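Tresteo Home Linens, Customer Support
Ticket: Color transfer from blue cloth to white sheet
Product: Anard cotton cloth, blue; Grekisard white flat sheet
Customer: Maite Llorente
Status: Waiting on warehouse

Customer's message
I bought the Anard cloth in August and washed it once by itself at 100 degrees F before using it. Last week it went in with the white Grekisard sheet and one end of the sheet came out with a gray-blue tint. I would like to know if the tint can be removed and if the cloth is safe to keep using with whites. I sort and fold everything on the bed, so the two are together a lot even when they are dry.

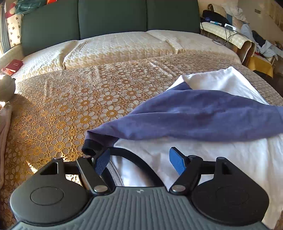

Detergent is the ordinary liquid kind, no bleach and no softener. The sheet is 67 inches wide and I have had it much longer than the cloth. I did not use the dryer for either one. When I fold, the blue cloth goes right on top of the white sheet, and the hem is darker than the rest of it. I don't know if the hem is dyed separately. The lace bedspread under them has stayed the same color and I would like to keep it that way.

Reply from support
Please do not put the sheet in the dryer or iron it, as heat can set the dye. Rewash it alone in cool water with an oxygen whitener, following the package directions. For the cloth, press a damp piece of white paper towel against the hem for five minutes and then do the same in the middle. Keep the cloth off the sheet and the bedspread until that is done.
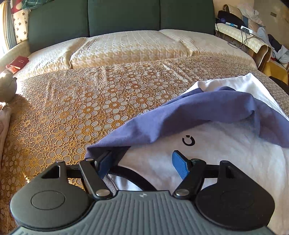

Customer's results
The hem left blue on the paper towel. The middle left almost nothing. The sheet is lighter after one rewash but I can still find the tint by the window. I have set it to soak again overnight.

Internal note
Hem thread on this batch comes from Alcaraz. Batch size is 2,000, and 200 are still on the shelf. Asked the warehouse to run the paper towel test on three of them. Replacement cloth approved for the customer. Sheet to be reviewed after the second soak.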